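Pouces bloqués : Gimow rappelle, sans dire pourquoi

Encore un correctif qui arrive avant l'explication. En août, Gimow a demandé aux sites équipés de sa main à cinq doigts de suspendre toute prise de plus de 8 newtons. Motif officiel : « comportement inattendu du pouce ». Chez Clumadora, à Plamthorpe, le comportement en question est connu : le pouce se ferme, reçoit l'ordre de s'ouvrir et reste fermé. L'atelier en a relevé 53 cas sur 287 cycles, et dans sept d'entre eux l'arrêt d'urgence n'a pas relâché l'effort.

Gimow parle d'un défaut logiciel et promet une mise à jour. On veut bien, mais un arrêt d'urgence qui laisse la pièce serrée, ça ne se règle pas avec un fichier à télécharger. Le cabinet Savchuk, mandaté par Clumadora, penche pour une usure au niveau de la liaison du pouce et réclame un démontage complet. Le fabricant n'a pas répondu sur ce point. Il rappelle en revanche que l'usure de surface est « purement esthétique », formule qui n'engage pas à grand-chose tant que personne n'a ouvert le mécanisme.

Éraflures sur le dessus du pouce, sur le long segment à bout arrondi ; un doigt, lui, pointe vers l'avant au-dessus de la moquette. 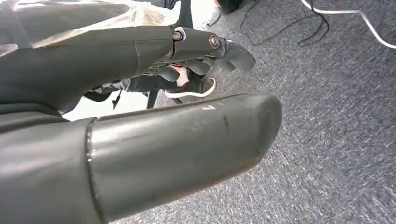
En attendant le démontage

Effort plafonné, aucune main dans la zone de fermeture, coupure de l'alimentation avant tout dégagement. Et gardez vos journaux de cycles avant d'installer la mise à jour : elle les efface.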